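Home | Data | Rounds | Contact

Irkberg Drift Timing Data

Qualifying and battle results from the Irkberg club rounds, typed up from judges' sheets. There are 52 runs in 2 CSV files. Blank scores are spins. 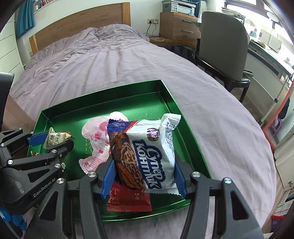 1 min read

Angles are in degrees — the Lehner sheets used a different scale and were left out. Car 11 ran twice in April.

Comments

Declan Rudd: Is Cirier going in?

Flynn Hoani: Yes, next update.

Contact Flynn Hoani | Back to top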